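4.2 Reading a transit stamp: what applicants thought they had been told

The second part of the study looked at travelers who crossed a border on a single-journey certificate in place of a passport. These papers are issued by a consulate for one trip home, and most carry the name of one destination. We asked the legal aid office at Hidemham for its closed files and received 932 of them. In 374 files the holder had entered a third country on the way, usually with a visa placed on the certificate itself.

The files do not agree on whether this was allowed. In Chisholm the border desk treated a visa on the certificate as proof that entry was lawful. In Navia the same stamp was read as permission to change planes. The written rule in both places uses the word "passage" and does not define it. A holder who asked at the desk got the answer of that desk, and few were given anything on paper.

Holders often learned of a problem much later, when they applied for residence or tried to renew a passport. By then the certificate had usually been handed in and destroyed. The Sirkero registry keeps copies, but only of the front page, and the visa was as a rule on the back. 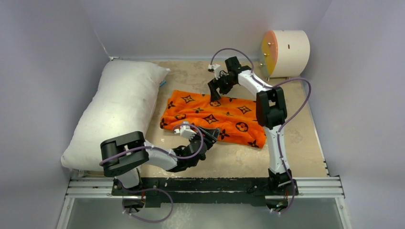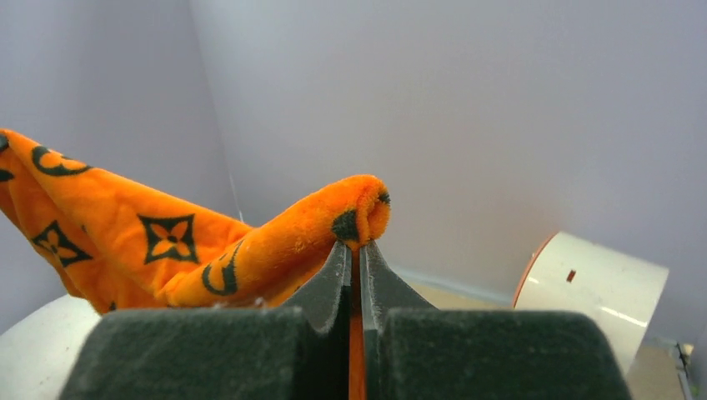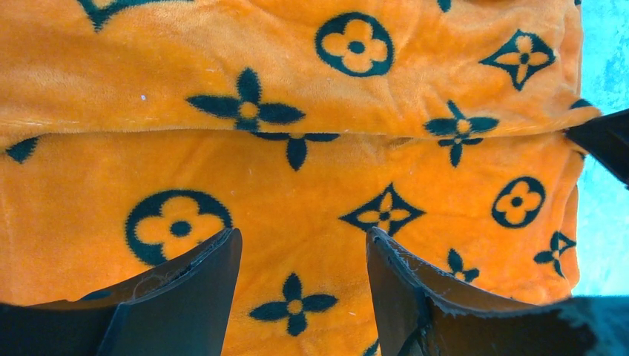
Figure 2. Workspace with two robot arms (first image) and close views of the orange patterned cloth (second and third images).

The lack of a copy matters more than the wording of the rule. Where the holder had kept a photograph of the visa page, the office could argue that the entry had been approved by the state that now objected to it. Where there was no photograph, the case turned on airline records and on the memory of the holder. Airline records were slow to get - one request sent in July was still open when we closed the data set on 5 Nov 2022.

We also looked at fees. The penalty for irregular entry in Navia is fixed at 700 in local currency and does not depend on the length of stay. Several holders paid it at once in order to board a flight, and the payment was later entered in their file as an admission. The receipt does not mention this. Chisholm has no fixed penalty and sends these cases to a hearing, where the holder may bring an interpreter but must pay for one.

Section 4.3 turns to the consulates that issued the certificates and the advice printed on their forms.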